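4.2 Small-parts handling at the packing bench

The household tasks in Section 4.1 were chosen because most readers can judge for themselves how hard they are. The shop-floor tasks were chosen on other grounds. They are the jobs that the packing staff at the Tirnorside site asked us to try first, and they were taken over without simplification apart from the changes listed in Table 3. No part was resized or recoloured, and no fixture was added to the bench.

Each trial starts with the arm parked clear of the work. The operator reads out a short instruction, such as "put the box on the rollers" or "move the tray to the left", and starts the clock. The policy receives the wrist view, the joint readings and the instruction text. It has no overhead view. A trial ends when the goal state is reached, when 35 seconds have passed without contact between the fingers and any object, or when the operator presses the stop. We ran 1210 trials in this way over 19 working shifts, using the Prakel controller described in Section 3 and the same weights throughout.

Scoring follows Bogdan's three-level scheme. A full success needs the named object to be in the named place and every other object to be within a hand's width of its starting position. A partial success allows the second condition to fail. Everything else is a failure, including trials in which the arm did the right thing to the wrong object. This last case is often counted as partial credit in earlier work, and we think that is a mistake - a packer who sends out the wrong item has not done part of the job.

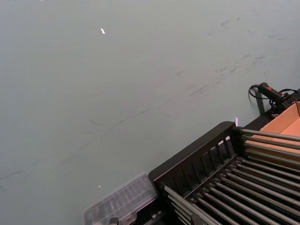

Surface properties account for a larger share of the failures than object shape does. Of the failed trials, 181 were traced to a wrong estimate of depth at the moment of approach, and in most of these the target was either clear plastic or bare metal. Clear containers are hard for the usual reason: the depth estimate falls on the contents, on the bench behind, or somewhere between the two. Closely spaced metal bars give a different kind of error. Neighbouring bars look alike, and the policy will sometimes settle on one bar and then close on the next. With a roller bed this does little harm, but the same error on a slotted rack puts the part in the wrong slot.

Small reflections caused fewer problems than we had expected. In the July pilot the policy would now and then drift towards a bright spot on the bench as though it were a small part. After retraining with the bench lights varied, we saw this only when the instruction named something small and pale. Scuffs and smears on the bench top had no measurable effect.

Loose cables remain unsolved. The arm treats a cable as part of whatever it touches, so an instruction to lift a nearby tray may lead to a grasp that takes in both. The site staff deal with this by moving the cable aside with the back of the hand before they reach for anything, often without breaking off a conversation. We tried to teach the same motion from demonstrations. The policy learned the sweep but not when to use it, and it swept at bare bench in a good number of trials. We left the behaviour out of the final system.

Open cardboard trays were the easiest targets in the set. They give under the fingers, they have a clear rim, and an error in grip position is rarely punished. We would caution against reading much into high scores on benchmarks made up mainly of such objects. The Patwary set, which we used for pre-training, leans heavily this way, and results on it were a poor guide to results at the bench.

Figure 4. Small-parts task: bench, rack with metal rods, and open cardboard tray, seen from the wrist camera.

Speed is taken up in Section 4.3, together with the repeat trials at Sokimville. There the bench is lower and the arm has to work nearer to the limit of its reach - a change that affected the household tasks hardly at all and the rack tasks a good deal.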